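Tower visit: booking, opening hours and access for a visitor with limited mobility

Posted by Solange Poirier, 29/01/2018

I am arranging a visit to the Trukholm observation tower in February on behalf of my mother, who walks with a cane and cannot manage long flights of stairs. The tower's leaflet states that the upper gallery is reached by elevator, but a travel guide I consulted mentions 98 steps. I should be grateful for clarification on the following matters: whether the steps can be avoided, whether tickets must be reserved in advance, and which station is the most convenient. We will be staying near the Vachon bridge.

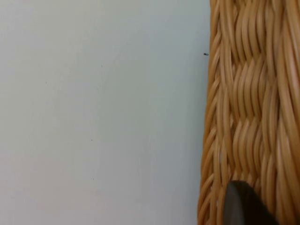 Ashraful Fakir

The 98 steps mentioned in older guides refer to the original staircase on the north side. It remains open to the public, but its use is optional. Visitors with limited mobility should proceed to the south entrance, where the elevator serves both the lower hall and the upper gallery. The elevator does not continue to the open terrace on the roof, which is reached only by a short spiral stair. Your mother would therefore be able to see the view through the gallery windows, but should not plan on going outside.

Tickets are sold in two forms. A timed ticket is reserved in advance and admits the holder within a half-hour period. A day ticket is sold at the counter and is subject to waiting. During the winter season the wait is seldom long, although the elevator is closed for inspection on certain mornings. The dates are posted at the entrance, and it is advisable to telephone beforehand.

The nearest station is Tedska. The exit toward the river has an escalator going up only, so on the return journey please use the exit beside the post office – it has a ramp. From the Vachon bridge, line 2 runs directly to Tedska without a change.

Benches are provided in the lower hall and along the east side of the gallery. Folding chairs may be requested from the attendant, and a companion accompanying a visitor with a cane is admitted at the reduced rate. This must be requested at the counter and cannot be applied to a ticket already purchased.

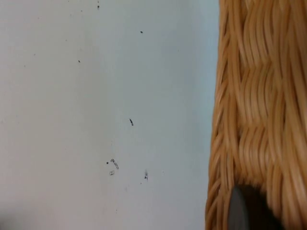 Pale surface with small dark specks

Tavik

Line 2 is correct. The tram also stops closer to the south entrance than the train does, if the weather is poor. I visited last winter and the fog was so thick that we saw nothing past the harbor wall. Tickets are not refunded for fog.

Solange Poirier

I thank both respondents. I have reserved a timed ticket for my mother and will inquire about the companion rate at the counter. Could either of you confirm whether the tram has a low floor?

Tavik

The newer ones do. The older ones have two steps at the door, and both kinds run on that route. The timetable at the stop marks the low-floor trams with a wheel sign.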